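Questions about the Nutum gripper fault

Last updated April 26, 2022

So many of you have written in since we stopped the small-parts work at Melldale that we thought it kinder to put the answers in one place. Shanti Ahuja wrote most of this page and Simone Sampaio checked it, so if something is muddled you may blame either of them.

What went wrong, in plain words?

The Nutum gripper was reporting that it had hold of a part when its fingers had closed on nothing at all. The arm then went through the rest of its job quite happily, carried thin air over to the box, opened up and logged a good placement. On one long run of 693 picks the log showed every one as placed, and the box was short by 30 bolts.

Was anyone hurt?

No, thank goodness. The bolts that got away stayed on the counter or dropped to the floor on the far side of the guard. But Edileuza Lins did reach in to pick one up while the arm was paused and not locked out, and that worried us a good deal more than the missing bolts did. Please read the lockout answer further down, even if you have been doing this for years.

How did you find the cause?

Slowly! We blamed the camera first, then the lighting, and lost a lot of time to both. It was Dirceu Lacerda who thought to plot the finger position at the moment of each "grasp," and there it was: the closing limit had been set slightly wide after a finger change in June, and when the fingers stopped at that limit the controller took the stop for contact with a part. A hex bolt gripped by the shank and a gripper holding nothing gave very nearly the same reading.

Does it affect the Aguiar cells too?

Only if they run controller version 761, where the same limit is used for both jobs. Older versions check the motor current as well and will stop with an error. If you aren't sure which one you have, it is on the start-up screen, bottom line, and Ashley Wragg is always glad to look at a photo of it if you'd like a second opinion.

What should I do before I run mine again?

Close the fingers fully with nothing between them and write down the position. Then do the same on your thinnest part. If the two numbers are close together, leave the cell off and write to us — we would much rather have one email too many.

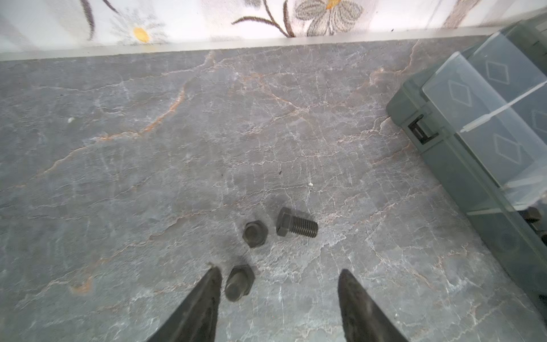
Small parts and fasteners

Why are bolts worse than other parts?

A bolt can lie on its side or stand up on end, and the fingers meet a different width each time. When several sit close together, a tapered fingertip can also come down against one while it is going after its neighbor. Our advice for now is to leave more space between them and to keep the tips well clear on the way down.

How do I lock out properly?

Pause is not enough, I'm afraid. Press stop, turn the key, take the key with you, and wait for the amber light to go out before your hand goes past the guard. The same goes for a single dropped bolt.

When will there be a fix?

The Stendale team has a corrected limit check on their bench now, and they want 200 clean picks in a row, counted by hand, before they let it out. We will post it here when they are happy with it.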